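Contrôle du local Sirnlow, relevé d'avril
Passage de 8 h, fait par Yoon-hee Ma, relu par Gun-woo Wang
Cotation : C conforme, R à reprendre, S sans objet

1. Circulations et sol
Moquette sans pli ni accroc : C
Bandes jaunes et noires bien collées : C. Un coin rebique, comme en mars. On l'a salué, puis recollé.
Numéros de poste lisibles au sol : C. Le 4 est assez gros pour être lu depuis le parking.
Passage libre devant la porte : R. Un carton Rorketti y vit depuis assez longtemps pour recevoir du courrier. Déplacé de trois mètres, où il gênera quelqu'un d'autre.

2. Plans de travail
Plateaux en bois propres, sans écharde : C
Rien qui traîne en fin de poste : R. Une tasse, pleine, d'un contenu que je n'ai pas souhaité identifier.
Câbles tenus à l'écart des pieds : R. À revoir sur l'ensemble des postes. La consigne existe, elle est affichée, elle est même plastifiée.

3. Flacons et bacs
Étiquette présente et lisible sur chaque flacon : C
Bouchon en place avant tout déplacement : C
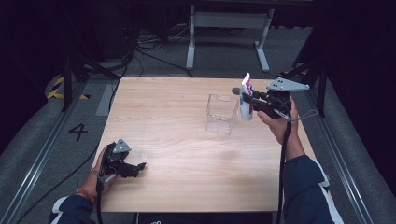

Bacs transparents vidés et essuyés avant remplissage : C, sauf un, rayé au point de ne plus mériter l'adjectif. Mis au rebut.
Flacons rangés debout, bouchon vers le haut : R. Sur l'étagère du fond, trois étaient couchés. Le fournisseur, Ketonent, demande la position verticale en gras et en majuscules dans sa notice, que j'ai donc lue pour tout le monde.
Charge de l'étagère inférieure à 40 kg : C. Pesée faite, mon dos en témoigne.

4. Tenue
Manches ajustées aux poignets : C
Bijoux : R. Le règlement dit « à éviter », formule que chacun interprète avec générosité. Gun-woo propose « interdits ». Je propose qu'il l'annonce lui-même.

5. Secours
Extincteur accessible et plombé : C
Trousse complète : R. Il manque les pansements, mais il reste environ 300 épingles à nourrice. En cas de coupure, on pourra toujours ourler.
Douche oculaire : S

Remarque de G. Wang : d'accord sur tout, sauf la tasse, qui est à moi. Pansements commandés. Les câbles seront repris avant le prochain passage.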